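Workshop Tips: Comparing Grippers at the Bench Without Losing Your Whole Weekend

If you have one of the small hand-held grippers, or two or three of them and can't decide which to keep using, I hope these notes save you some bother. I've had a Grilik and a Cirness side by side on my bench since October, with an older Bognár that I keep coming back to, and I have made most of the mistakes already (some of them twice!).

Use the same things every time. I keep a shoebox with a wooden spoon, a tea towel, a plastic egg cup and a bar of soap still in its wrapper, and every gripper gets the same box. When I first started I grabbed whatever was lying on the counter, and of course the Cirness looked wonderful because I'd handed it a sponge and given the Grilik a wet jar lid. Not a fair fight at all.

Do 200 grabs before you make up your mind. I know that sounds like a lot, but it goes quickly with the radio on. The first handful will flatter any gripper with fresh pads, and it's only later that you find out how the rubbery part holds up. My Grilik got to 102 before it dropped the soap, and then it dropped it over and over.

Look at the pads before you blame anything else. I spent a whole Tuesday evening fussing with the controller settings when the trouble was a pad edge that had started to lift. Open the fingers wide over something plain and pale, a sheet of white paper or a clean countertop, and you'll see frayed bits and lumps much more easily than you would over a cluttered bench. Run a fingertip lightly along the top edge too, where peeling likes to begin.

Snip, don't pull. If there's a loose tuft hanging off a pad, use small scissors. I tugged one on the Bognár and took a good strip of pad along with it, and that was a sad afternoon.

Wipe with a barely damp cloth and let everything dry before the next round. Soap film is terrible for grip and you can't always see it. Dust is nearly as bad, and fluff from the tea towel gets everywhere, so I save the towel for last.

Go easy on threaded inserts. Start every screw by hand, turning it backward until you feel it drop into the thread, and then forward. A power driver will chew up an insert before you've had time to say oh dear.

Set up the camera once and leave it. A strip of tape on the mount, with a pencil line across the joint, tells you right away if it has shifted. Keep your lamp in the same spot as well, or the shadows will move about and your recordings won't match from one gripper to the next.

Write it down as you go. My notebook is up to 1,676 grabs now, all told, with a column for the gripper, one for the object, one for held or dropped, and a wide one for grumbling. I copy the totals into Sendport every so often, but the grumbling column is the one I go back and read.

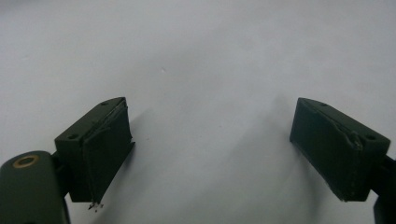
Should I put new pads on both fingers if only one is worn?

Change them as a pair. A fresh pad facing an old one grips unevenly, and small things tend to twist as the fingers close, so your numbers won't mean much until the two sides match again.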